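Tresa Steel Storage Bins, Open Top
Item group: Storage and Handling > Bins and Hoppers > Sheet Metal
Supplied by Ralberg 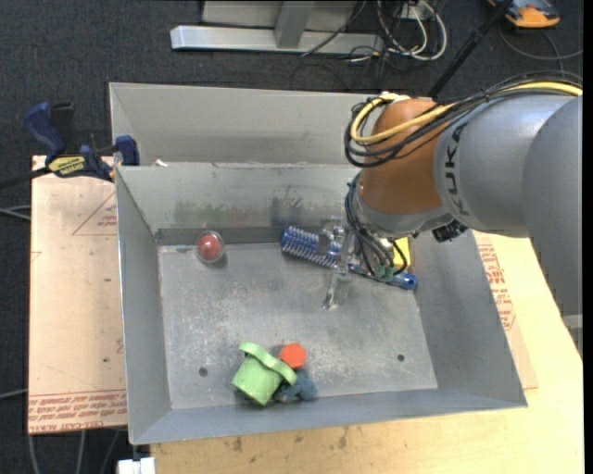 The Tresa range covers open-top bins for workshops, packing rooms, foundries and recycling yards. Each bin is folded from mild steel sheet, welded at the corners and finished with a rolled rim so there is no raw edge at hand height. Two body shapes are available: straight-sided, for stacking cartons or bagged goods, and tapered, for loose parts that need to gather towards the middle.

Most customers order the tapered body. Small castings, fasteners, offcuts and returned fittings all slide down as the bin empties, and the last few items can be reached without leaning over the far side. If you store flat or boxed goods, order the straight-sided body, as the taper wastes space at the bottom.

Sizes

Tresa 30: 30 cm deep. Bench or low stand use. Rated load 665 kg when fully supported underneath.
Tresa 60: 60 cm deep. Floor use. Same rated load, supplied with skids as standard.
Tresa Half: same depth as the Tresa 30 with half the floor area. Rated load on request.

All sizes are made in 2 mm sheet. A heavier gauge can be quoted for hot forgings or scrap with sharp corners. Please give the weight of a full load when you ask, along with the drop height if the bin is filled from a chute or conveyor.

Finish

Standard bins come in bare galvanised steel or grey powder coat. The powder coat will mark on the inside. Metal parts scratch it from the first load and the floor of the bin will show bare patches within weeks in heavy use. This does not affect the rated load, but bins kept outdoors or in damp stores should be ordered galvanised. We do not offer touch-up paint for the inside of the bin.

The rims can be ordered in a safety yellow coat. Allow 11 working days on top of the usual lead time.

Joining bins together

Bins of the same depth can be bolted side by side with the Tenton joining strip (sold separately, one strip per join). The strip fits over both rims and closes the gap so that small parts do not drop between the bins. Fit the strip before loading. It can be taken off again with a 13 mm spanner.

Do not lift joined bins as one unit. Unbolt them first, then move each with a forklift or pallet truck.

Liners and extras

Rubber floor mat, cut to size. Cuts down noise and protects machined faces. Held in by its own weight.
Lương drain kit. Threaded outlet, mesh and plug, fitted at the factory. Suits parts that come in with cutting oil or wash water on them. It cannot be added later without cutting the floor of the bin.
Label holder. Takes an A5 card. Rivets to the outside wall.
Drop-in divider, straight-sided bins only.
Steel lid, one piece, no hinge. Tresa 30 and Tresa Half only.

Cleaning

Brush or vacuum out swarf before washing. Warm water and a mild detergent are enough for most oils. Pressure washers are fine on galvanised bins, but keep the lance back from the edges of a powder coat or it will lift. Stand the bin on edge to drain. Do not use acid cleaners on either finish.

Check the corner welds and skids once a year. Many of our customers do this during the December shutdown, when the bins are empty anyway. A bin with a cracked weld should be taken out of use. We can repair Tresa bins at our own works if the sheet itself is sound, and will quote from a photograph.

Delivery and returns

Stock sizes leave us on a pallet, nested where the shape allows. A forklift or tail lift is needed at your end. Please tell us when ordering if you have neither, as the carrier has to book a different vehicle. Unused bins can be returned within 30 days in their original packing. Bins with drain kits or coloured rims are made to order and cannot be returned.

Ordering

Trade accounts: Sipho Mnguni, sales desk.
Repairs, drain kits and special sizes: Ngân Đinh, works office.

Please quote the size, body shape, finish and quantity. For joined bins, include a simple sketch showing which sides meet.

Page updated May 8, 2019. Prices are on the current trade list and do not include VAT or carriage.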